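The Arm That Wants Its Mornings
Thursday, January 18, 2018 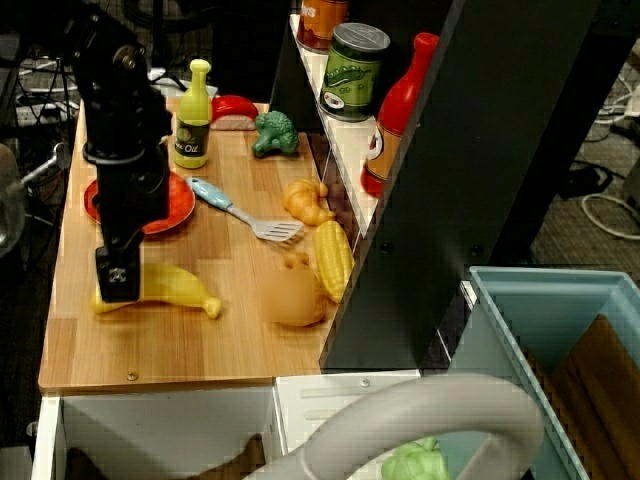
Tomos Ruddock likes to get in before the heating has properly come on, which in January is saying something. He makes a tea, forgets it on the windowsill, and goes to see how the arm has spent the night.

The Civeo cell is a kitchen of sorts, with a wooden worktop, a shelf of groceries and a plastic banana that has been picked up more often than any real one could bear. Looking after it is mostly a matter of patience. First comes the wrist, turned slowly by hand with the power off while Tomos listens (he swears by listening, and having stood next to him with my own ear cocked I half believe him). Then the cables, which he follows with a fingertip from one end to the other, feeling for any spot where the sleeve has begun to rub.

After that it is the gripper's turn. Two screws hold each finger pad, and they do work loose, so he nips them up with a little torque driver that lives in his shirt pocket and has been through the wash at least once. Solomiia Onyshchenko, who wrote most of the software, then sends the arm down to the banana at a crawl and watches the numbers on her laptop. If the fingers close a hair to one side, everything stops and they set the zero again — a job of over 101 small moves, and no, you can't skip any, I did ask.

The worst week they've had was last March, when a bearing in the elbow started to grumble. The new part cost £770 and came in the wrong size, and then came again, in the right size, to the wrong building! Tomos still has the old one on his desk, where it holds down the post.

By ten the arm was running at full speed and Solomiia had gone off to argue with a spreadsheet. Tomos wrote up the morning in the logbook, in pencil, and went looking for his tea.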